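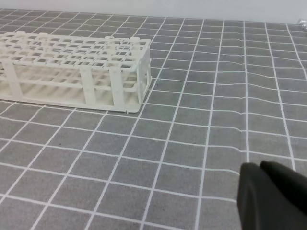
The rack on the gray cloth.

The Rack

By Ecaterina Sima
December
6 min read

Rodica Furtună did the inventory of her father's house in the week before the sale. The agency in Rivness wanted everything written down, one line per thing, with a guess at what it might bring. She started in the back bedroom and worked toward the kitchen.

By the second afternoon she had reached line 292. That was a soup ladle. She wrote "ladle, dented" and put it in the box for the thrift store.

The test tube rack was on the shelf over the washing machine, behind the starch. It was white plastic gone a little cream, with a top tier and a bottom tier and small pegs standing up from the top. There was nothing in it. She carried it to the kitchen table and put it down on the gray cloth with the white lines, and then she didn't know what to write.

Her father had driven a delivery van. He had never worked in a laboratory. As far as she knew he had never been inside one.

She called her aunt.

"What would Dad want with a test tube rack?"

"Is it the white one?" her aunt said.

"You know about it?"

"That was for the seeds. Ask Vasiliu."

Vasiliu lived three doors down and was eighty-one. He came over in his slippers with his coat on top of his pajamas and stood at the table looking at the rack. He didn't touch it at first. He asked if there was coffee, and she made some.

"We had tomato seeds," he said. "Your father kept them in tubes, with a cork in each one. Glass tubes. He had a list taped to the wall there."

She looked at the wall. There was a pale square on the paint by the window.

"I don't remember any tomatoes," she said.

"You were in Priklow by then. It was after your mother. He said he needed something with a schedule."

He drank his coffee. He told her that they had ordered the first seeds together from a catalog called Plakeo, and that half of them turned out to be peppers. Her father had written a letter of complaint and gotten a refund of 457. He had been proud of that for a year. After that they saved their own seeds. They let the best fruit go soft, scooped it out, rinsed the seeds in a tea strainer and dried them on newspaper. Then the seeds went into the tubes and the tubes went into the rack.

"Where did he get it?" Rodica asked.

"The school was closing the science room. They put things out on the steps. He took that and I took a stool."

"Where are the tubes now?"

Vasiliu shrugged. "He gave them away. Last spring he went up and down the street. He gave one to the mailman. I said, what will you plant? He said he had enough in the freezer to eat."

She got up and opened the freezer, which she had emptied on the first day. She had thrown out eleven bags of something red without reading the labels. She closed the door again and didn't mention it.

"Did he know he was sick?" she said.

"In the spring? No. I don't think so." Vasiliu turned his cup by the handle. "He was seventy-four. He was tired of bending down."

Now he put his finger on one of the pegs and moved the rack an inch, then moved it back.

"What does the agency give for that?" he said.

"Nothing, probably. They gave 900 for the wardrobe."

"That's a good wardrobe."

"Do you want the rack?"

"What would I put in it?"

"You must have seeds."

"I keep them in envelopes," he said. "I always told him, envelopes. They breathe."

He finished his coffee and she walked him to the gate. It was past four and getting dark. He went along the fence with one hand on it, and when he got to his own door he raised the hand without turning around.

She did the kitchen drawers after that. String, batteries, a tin of buttons, the warranty for a radio that was no longer in the house. In the last drawer, under the dish towels, she found a paper bag of corks. They were small and dark at one end. She gave them a line in the inventory and then crossed the line out.

In the evening her doorbell rang. Vasiliu's granddaughter was on the step with an envelope folded over twice. She said her grandfather had said to bring it right away or he would forget. On the front, in pencil, in her father's square capitals, it said LATE RED, KEEP DRY.

"He says he's got more of those," the girl said. "He says you start them inside in March."

Rodica thanked her and took the envelope into the kitchen. She shook it near her ear. She had an apartment with one window that got sun, and she would have to move the bookcase.

She washed the rack in the sink with dish soap and a toothbrush, because of the dust in the little squares. While it dried she went back to the list and picked up with the curtains.

Enjoyed this story? Sign up for our newsletter and get new fiction once a month. You can unsubscribe at any time.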